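Re: [rurken-supporters] Away travel and the cup replay

2 min read

Wiremu Katene wrote on 12/6/20:
> Does anyone know if the club is still running a coach to Lestia for
> the replay? My lad is desperate to go after the first game. Also,
> what did people make of Fülöp at left back? I thought he looked
> lost for half an hour and then he was our best player.

Hi Wiremu, and everyone,

Yes, the coach is on! It leaves from the main gate and there were 12 seats left when I rang the office at lunch. Under-16s go free with a paying adult, so your lad is sorted.

Agree completely about Fülöp. Once he stopped tucking inside and started going on the outside of their winger we looked a different side. The ball for the equaliser was a beauty - I've watched it far too many times now. I'd start him there again and push the captain into midfield, where he can actually get on the ball.

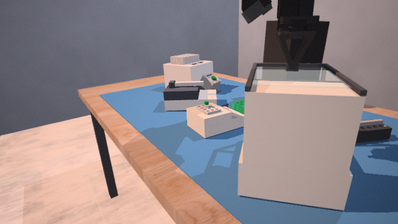 Blue mat on the wooden table

Lestia will be tougher on their own pitch. They've only let in 3 at home since March and they play very narrow, so we need width from the first whistle. But we took nearly 500 to the last away tie and made a right racket, and the players said afterwards how much they'd heard it. Let's do that again!

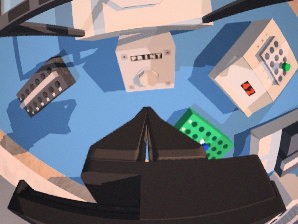 Close-up over the blue surface

If you're driving, the Platetik end car park fills up early. Leave an extra 30 minutes and bring coins for the machine. The tea hut does a very good cheese pasty (the queue at half time is dreadful, go before).

See you on the coach, I'll be near the back with the drum.

4 comments | 11 shares

Contact the list owner | Back to top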